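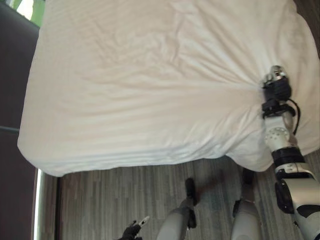 Housekeeping Basics, Week 4: Making the Bed

Last updated 10 May 2020

Okay, so bed week. I know half of you think you can already do this, and maybe you can, but in the Trokby practical I'm going to be looking at your corners and your top surface, and those are the two places where people lose points every single year.

Let's start with what goes on the bed, bottom to top: protector, topper if there is one, bottom sheet, top sheet, duvet. Noreen Bangash (she ran the linen room at the Paracha guesthouse for years and taught me most of what's in these notes) used to make us say it out loud while we walked around the bed. I won't make you do that. I might make you do that.

Sizes. The beds in the practice room are 160 cm wide and 200 cm long. Your flat sheet needs to cover that, plus the drop on both sides, plus enough to tuck. If you grab a single by mistake you'll find out when you get to the far side, so read the tag before you unfold anything!

Getting the sheet on

Center it first. Most of our sheets have a crease down the middle from the press, and you line that up with the middle of the headboard. Then tuck the head end, walk down to the foot, and pull toward yourself.

Now, pulling. If you pinch a sheet at one point and tug, you get that fan of wrinkles, all of them running back to your fingers. It's fine for shifting the cloth over an inch or two, but it won't flatten anything. To flatten, take the hem with two hands, shoulder width apart, and pull low and even. Then move along and do it again. Long slow pulls. I've watched people yank a corner four or five times in a row and wonder why the middle still looks like a road map.

Shallow creases in the middle of the bed usually smooth out with the flat of your forearm, working from the center to the edge. Striped weaves are kinder than plain ones here, they hide a little. Plain percale hides nothing at all.

Loose fabric at the sides

Check both long sides before you call it done. A flap that bulges out over the edge means the tuck isn't finished, so lift the mattress a few inches with one hand and slide the sheet under with the other, palm down. (Palm down! The bed bases have slats and you'll scrape your knuckles.) Bend your knees, too. You'll be doing 16 of these on a real morning shift and your back will know the difference.

Rounded corners and thick toppers

A padded topper won't take a sharp hospital corner, and I'd like you to stop trying. Fold the extra fabric in flat layers, keep the folds level with the floor, and tuck the whole stack together.

For next time: read the stain pages in the Birnent workbook and bring a pillowcase from home, any size. Bart Dijkstra is covering the second half of class while I'm doing practicals next door, so send him your questions about pillow folds. He has strong feelings about them.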